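Search this book Enter keywords

Chapter 6
Teaching by Hand

I learned to drive a pair of arms by remote control one September, and I was awful at it!

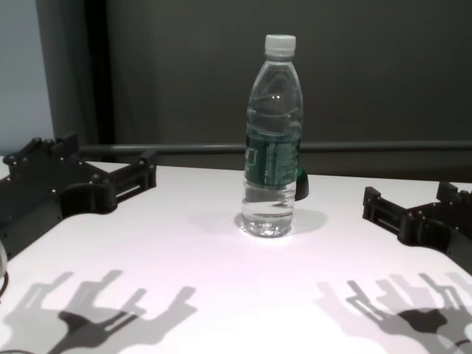
My teacher, Treasa Lynch, let me fumble through four tries before she said a word (bless her). Then she told me to slow down and stop fixing every wobble, so I did. Your robot copies your habits, you see, the nervous ones too. In this chapter we'll record two short tasks, and you'll probably want to throw out your first few runs. I sure did.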